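Prenovstead Household Skills Project
Progress report to the Gosiddale Fund, period ending February

1. Summary

In this period we continued the home laundry and bedroom part of the project at the Prenovstead house. The main work was the folding of everyday clothes on a bed, as most of our participants do not have a table big enough at home. The work is on schedule, except for the storage labels, which are explained in section 4.

2. Sessions held

We held 20 sessions, each with up to 4 participants. A session starts at 9:30 in the morning and finishes before lunch. Nearly 165 garments were donated by families in Flarnilach, and we sorted them by type before the first session. Items with broken zips or heavy stains were put aside for the rag bag.

3. Folding on the bed

We make the bed first with a plain, light-coloured sheet, pulled over the corners. On a patterned cover the participants found it difficult to see the edges of a sleeve, and this was the most frequent remark in the first weeks. We therefore stopped using the striped covers.

Each garment begins as a heap. The person must find the neckline, turn the garment so that the neckline is on the far side, and open the sleeves. Only after this is the fabric smoothed and folded. T-shirts are harder than we expected when we wrote the plan. The fabric is soft, one part can be already flat while another part is still bunched, and the neckline often finishes at the side.
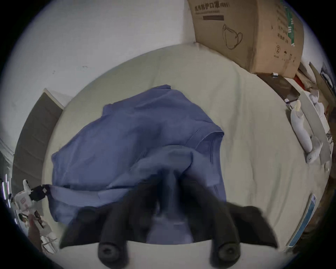
4. Storage

The bedroom at Prenovstead has no wardrobe, so we are keeping supplies in reused cardboard boxes. One large brown box, printed for medical protective masks, is standing past the head of the bed. We would like all the boxes to have our own labels, with the name of the garment type in big letters. The labels were ordered from Oshima but they have not arrived, and until then we are using masking tape and a marker.

5. Difficulties

The bed is low, and two participants reported a sore back after a long morning. We now take a short break in the middle of the session. We also asked for a quote for bed risers and we will send it with the next report.

6. Next period

We will continue with T-shirts and then begin with trousers and towels. We plan to write a one-page folding guide in everyday language, which participants can take home. No change to the budget is requested at this time.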